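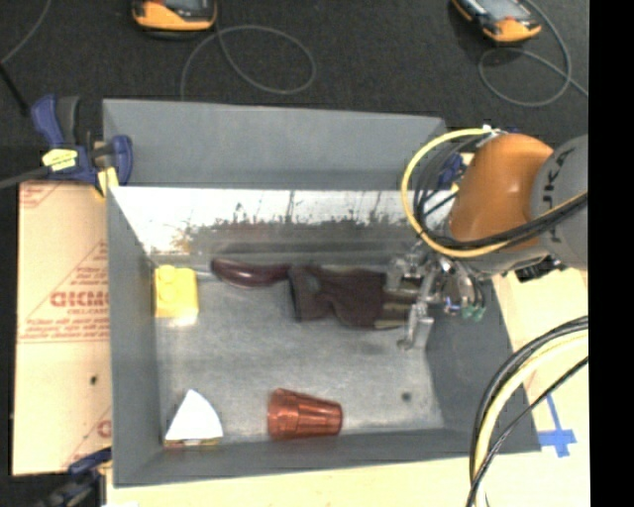 Raghda Geagea would like people to stop apologizing when they bring in one sock. The Fumbridge toy and household exchange takes single items, she says, and has done so from its first week, but visitors still come up to the counter with an explanation ready.

The exchange, which runs out of the old Baran shoe store on the main street, changed how it sorts donations in March. Small goods used to go straight into labeled boxes as they came over the counter. Now everything goes into an open metal bin first, gets looked over, and is moved on to a shelf from there. A yellow toy block can end up in the same bin as a piece of brown fabric and a reddish see-through plastic cup, and the sorting happens afterward.

Geagea said the old way looked tidy but made for a lot of second handling. Play food went into the kitchen box, doll clothes went in with baby clothes, and somebody had to go back through all of it before opening. Parts of the same set were often split between two boxes on the day they arrived.

The exchange took in 3653 items over the winter, according to the sheet kept at the counter, and 2376 of those have gone out again. Most of what is left is small: blocks, cups, pretend fruit and vegetables, scraps of cloth, puzzle pieces. Larger toys and full dish sets tend to leave within a day or two.

Shelf space is still the main problem. The store has eight shelving units along the back wall, and two of them are taken up by winter coats that were supposed to move to the Brindia branch and have not. Geagea said she has asked for the coats to be picked up before the end of the month. If that does not happen they will go on the free rail by the door.

Visitors can drop off goods any morning from 9 o'clock until noon. Cloth items should be washed. Plastic cups and plates are accepted if they are not cracked, and toys do not need to be complete. Glass, electrical goods and car seats are not taken at this location - the Brindia branch has a separate counter for those.

There is no charge to take things home, though the limit is now 31 small items per household per visit. That was raised after several daycare providers asked for enough blocks to fill a play corner. Anyone who needs more for a classroom or daycare can leave a list at the counter and will be called when the items are ready.

The exchange will also try a swap table for loose toy pieces, set up near the front window. People who have lost part of a set can leave a note saying what it looks like, and notes will stay up until the end of the following month. The first requests on the board are for a wooden train bridge, a blue teapot lid and the small wheels from a Plustari dump truck.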